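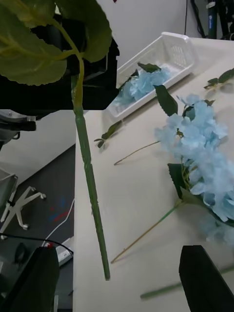

Halina Kalinowski

Zendik Grasp Planner

Zendik is a planning and control package for robot arms that handle long, thin and light objects. We develop it at Triltley, and it comes from our daily work with artificial flowers. A hydrangea stem is a difficult object for software. It has a big head at one end, almost all of the length is a narrow tube, and the leaves stand out to the side where a depth camera likes to see a solid wall. Most planners we tried before took the center of the whole object and closed the fingers there. With a stem this gives a grip that turns in the fingers as soon as the arm goes up.

What the package does

Zendik receives the images from the wrist camera and builds a line model of each stem on the table. For every line it looks for the two ends, the places where leaves are attached, and the free parts between them. Then it proposes grips and gives each one a score. A grip near the upper end of a stem, with the cut tip hanging down, usually gets a good score for placing into a vase or a basket, and the planner knows that the lower part needs free space during the travel.

When stems cross each other or one lies partly under a flower head, the planner makes an order of picking. It prefers the stem which has nothing on top of it. You can change this preference in the settings file, for example if your task must always begin with the leaves.

Leaf handling was the part that took us the longest. Leaves with a serrated edge and leaves that lie flat on a pale table produce very different masks, and in early versions one sprig was often reported as three objects. Now the segmentation module joins the pieces when they share a petiole. If the petiole is hidden, the module keeps them separate and marks the result as uncertain, so that your program can decide to take another view.

The hanging stem model

After the fingers are closed, the planner does not forget the object. It follows the stem in the wrist image and updates its angle to the gripper at every step of the motion. This is important near a table edge and over a basket with a rim. The collision check uses the measured angle of the stem and also a safety margin around the leaves, which can be set apart from the margin of the stem. Leaves may touch things a little. The stem in most tasks may not.

If the stem is lost from view, the arm slows down and stops at the next safe point. It will not continue with the old model unless you allow it with the option keep_last_pose. Please use this option only with soft objects.

Modules

Perception: segmentation, line model, leaf joining
Planning: grip proposals, order of picking, motion with hanging object
Control: joint velocity output, stop at safe point, finger force limit
Tools: recorder, playback viewer, mask editor

The modules can be used separately. Our colleagues in Rovcombe run only the perception part and send the results to their own planner.

The playback viewer

I want to say some more words about the viewer, as customers ask for it often. It shows the wrist image, the line model and the score of all proposed grips on the same time bar. You can stop at any moment, choose a different grip and see the motion that would follow from it, without moving the arm. Czesław Sowa wrote the first version for his own debugging, and it still has his keyboard shortcuts. The list of them opens with the key H.

Requirements

Linux computer with 18 GB of free disk space
Wrist camera with color image; depth is recommended
Two-finger parallel gripper
Arm controller that accepts velocity commands at 56 Hz or faster

License

The basic license covers one arm. The laboratory license, called Krajewska, covers up to 10 arms at the same address and includes the mask editor. Updates are free for the first year. The trial version has all modules and works for 41 days, after this the control output is switched off but your recordings can still be opened in the viewer.

The next release is planned for April and will add stems with more than one flower head. Questions about installation are answered every Thursday in the support call; please send your log file before it.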